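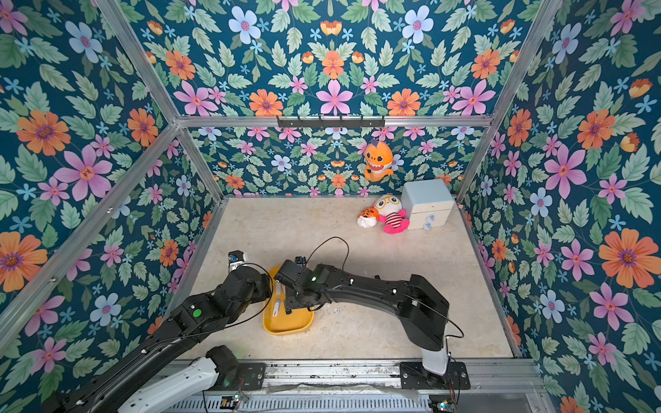
Pattern repeat is the vertical or horizontal distance after which a printed design begins again, and it governs the quantity of material required for any papered interior. In this unit, students will learn to read a repeat, to classify it, and to plan its placement before any length is cut. Density is a separate property and should not be confused with repeat. A busy floral on a deep teal-blue background, with large orange daisy-like flowers, pink five-petaled blossoms and serrated sage-green leaves, may have a long repeat or a short one, and the crowding of small motifs between the large ones makes the starting point difficult to find by eye. Students should select one prominent flower and search for its exact duplicate, including the neighbouring leaves and buds.

IDS 331: Surface Pattern in the Interior
Handout 2, Repeat and Match
Gekia Institute of Design, Dustholm Campus
Issued Tuesday, June 30, 2020

2.1 Types of match
In a random match, adjoining strips require no alignment. Vertical stripes and most plain textures fall into this category. In a straight match, the same motif sits at the same height on every strip. In a half-drop match, each strip is lowered by half the vertical repeat relative to the one before it, so that strips one and three are identical at the ceiling line. Half-drop is common in large florals, as it breaks up the horizontal rows of colour that a straight match can produce.

2.2 Calculating drops
Measure the wall height and add an allowance for trimming at the ceiling and skirting. Divide this figure by the vertical repeat and round up to the next whole number. Multiply the result by the repeat to obtain the cut length. For half-drop papers, students should prepare a paper plan of at least four strips before ordering.

2.3 Corners
No wall should be assumed to be plumb. Paper is carried a short distance around an internal corner, and the next strip is hung to a fresh plumb line and overlapped. Some loss of match is to be expected and should be placed in the least conspicuous corner of the room.

2.4 Assessment task
Students will select one paper from the Adomaitis sample books, held in the Gisidlow Reading Room, and submit a scaled elevation in colour showing the placement of every strip. The task is marked out of 100. Sample books may not be borrowed overnight.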